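Speaker notes – Tritirell kit, trial report
Slot: after the coffee break, 10 minutes plus questions

Slide 1. Who we are
Introduce Zamfira and me. She ran the trial at the Drokitz site, I did the costing. Say up front that Wastel lent us the kit and did not see these notes.

Slide 2. What you get
Arm, parallel gripper, mounting plate, control software, one year of support. Table not included. Mention that Lapointe sells a similar bundle but we have not tested it.

Slide 3. Setup
Two arms can share one table. Calibration was slow the first time, fine after that. The manual skips the second arm completely – ask Wastel for the addendum.

Slide 4. Numbers
2,000 grasp attempts logged in November. 590 were on thin objects. Of those, 196 needed a retry. Pause here, people will want to write it down.

Slide 5. What we would change
Longer cables. Softer finger pads as a standard part. A clearer error when a grasp slips.

Slide 6. Leave this one up for questions
If asked about price, point them to Marius Căpraru at the Wastel desk. If asked about thin objects, go back to slide 4.

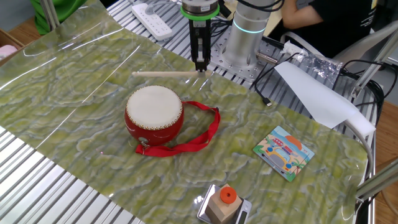
Slide 6: Drumstick in the gripper, toy drum on the mat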